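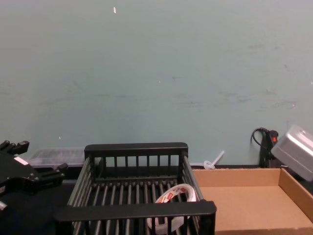
My black dish rack against the wall, cardboard tray next to it

Scuffs on a painted wall behind a dish rack, and can I put the rack to better use?
Posted by Eftychia Stefanou in Home & Cleaning

Hi all! Two things really, but they're about the same corner so I'm putting them together.

The wall is a pale blue-green (I love the color, the whole reason I took the place in Stistville) and it has these faint gray scuffs and smudges, mostly in the middle and over to the right. I tried a damp cloth in April and it maybe got a little lighter, or maybe I just got used to it. I don't know what paint it is. The landlord says "the normal kind", thanks for that. I don't want to end up with a shiny patch, which is what I did to the hallway in my last apartment with one of those white foam erasers.

Second thing: I don't wash dishes there anymore, so the black plastic rack has turned into the place where I drop whatever is in my hand. Right now that's a roll of white tape. I also have a low clear container behind it and a cardboard tray that I keep meaning to fill with something. Does anybody use a dish rack for storage on purpose? Small stuff is my worry with those slats. There's a black power cable hanging down at the right too and I'd love for it to stop curling all over the counter.

Theano Sotiropoulos
I'd do the wall first and pull everything out of the way, it's so much easier when you're not reaching over stuff. One drop of dish soap in a bowl of warm water, soft white cloth, wring it out really well. Start down low behind the rack where it won't show if the paint gets dull, then let it dry for 15 minutes before you judge it (wet paint always looks better than it is!). If the marks are still there, a little baking soda paste on your fingertip, very light, and wipe it off with clean water. I went at mine too hard and took the color right off in one spot, so stop if you see any blue-green on the cloth.

And yes to the rack! Mine holds craft supplies. Stand flat things upright against the tall back rail, tape rolls and spray bottles in the middle. For anything tiny, cut a piece of cardboard to fit the bottom so nothing drops between the rods. I did that with a box lid and it took me 10 minutes, including looking for the scissors.

Vullow
Just repaint it. Scuffs come back.

Kalogeropoulos
You can't really repaint one spot if you don't know the paint, it'll flash when the light hits it from the side. Ask the landlord if there's a leftover can somewhere first.

For the cable I'd use the stick-on clips from Flosiritz, I paid under 4 bucks for a pack and they've held for a year on painted wall. Wipe the spot with rubbing alcohol on a hidden bit first to check it doesn't lift the color. Run the cord sideways along the wall and keep it away from anywhere you splash water. Leave some slack near the plug. I'd also keep the clear container for small parts and let the rack have the bigger things.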